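Rafia Qureshi ne croit pas aux produits ménagers « verts ». Elle a passé 15 ans à acheter des détergents pour des cantines, et les promesses de Nanwood la font soupirer. « On vous vend une feuille dessinée sur un bidon », lâche-t-elle. « Demandez la composition complète, vous attendrez longtemps. »

Le concentré Lukeck, censé remplacer 20 flacons, ne l'a pas convaincue davantage. Elle l'a essayé en avril, dans deux cuisines. Le dosage conseillé ? « Optimiste. Les équipes en mettaient le double. » 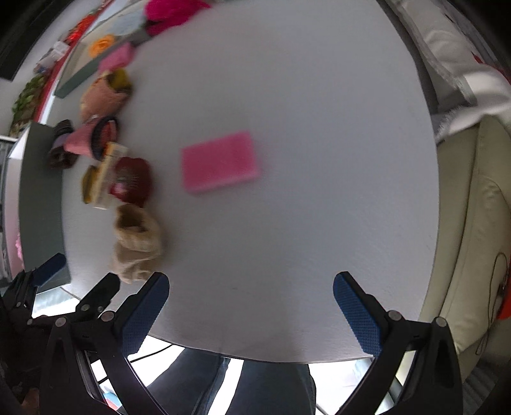 Reste la question du prix. Le fabricant parle d'économies dès le premier mois, un calcul que Rafia Qureshi a refait sans retrouver le même résultat. Que conseille-t-elle, alors ? Du savon noir, de l'eau chaude, et de la patience pour les graisses. Je lui fais remarquer que le savon noir a aussi son marketing. Elle hausse les épaules : « Oui, mais au moins il coûte trois fois moins cher. »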